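Stotora opens second tabletop workshop, adds free repair nights

3 min read

FOR IMMEDIATE RELEASE -- 23 January 2026

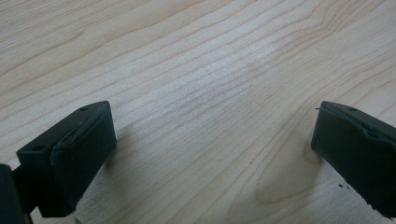 Members had been asking for longer evening hours since the first shop opened, and one of them wrote on the feedback board that a class ending at eight is no use to anyone who gets off work at seven. Stotora says the new place will stay open until ten, four nights a week.

Stotora, the neighborhood woodworking school, is opening its second workshop in the old Drirkitico print building. Doors open Monday. Classes start the same week, sign-up is already live, and the beginner table class is filling fast.

The new shop has 20 workbenches, a finishing room with its own air system, and a lumber rack open to the public on weekends. Bring a cut list. Staff will help you pick boards but will not do your math for you.

What's on the schedule:

Small tables, start to finish. Four weeks, one evening a week. Wood included.
Hand planes and scrapers. Single session. Bring your own plane if you have one, even a rusty one.
Finishing without fear. Oils, waxes, water-based topcoats. Wear old clothes.
Cutting boards for kids and a grown-up. Ages 10 and up.

Repair nights are new. Wobbly chairs, split drawer fronts, tabletops with water rings -- carry it in and a staff member will work on it with you. Free, glue and clamps provided. No upholstery, no outdoor furniture bigger than a chair. One item per person. The line closes an hour before the shop does.

A word on wood, as people always ask. The school teaches mostly on pale domestic hardwoods in the first term, maple and birch. They are easy to find and they show every mistake, so students learn to sand properly. Blotchy stain is the usual complaint with both. The finishing class spends most of an evening on it. Darker woods come in the second term, for students who wnat them.

Lumber is supplied by Orura, a small mill that has worked with the school since the first shop opened. Orura will also run a drying demonstration in August, details to follow. Offcuts go in the bins by the front door, pay what you like, proceeds go to the tool fund.

Getting there: the Urban bus line stops across the street. Parking is in the rear lot, 17 spaces, please do not block the loading door. Bikes can come inside. The building has a ramp on the lot side and a wide restroom on the ground floor.

Membership stays at the same price for both shops. Current members do not have to do anything, your key card will work at the new door from opening day. If it dosen't, ring the bell. New members need to take the safety walk-through before using any machine, no exceptions, even if you own the same saw at home. Walk-throughs run every evening in the first week.

The first shop is not closing. It keeps its Saturday classes and the carving group.

Press visits by appointment, mornings preferred, closed-toe shoes please. Contact the Stotora front desk.

About Stotora: Stotora runs evening and weekend classes in furniture making, repair and finishing. No experience needed.

We use cookies to remember your settings and count visits. Accept all / Manage choices

Comments (4)

planeiron
Is the finishing class open to non members? The page says yes and the sign up form says no

Stotora front desk
Yes it's open to everyone, form is being fixed, sorry. Call us and we will add you by hand.

doveandtail
so happy about this!! have a birch table with a white ring on it from a plant pot, been hiding it under a runner for years (and yes I tried the mayonnaise thing). will be first in line for repair night

Marlow St. resident
Hope the dust collector is quieter than the printing presses were.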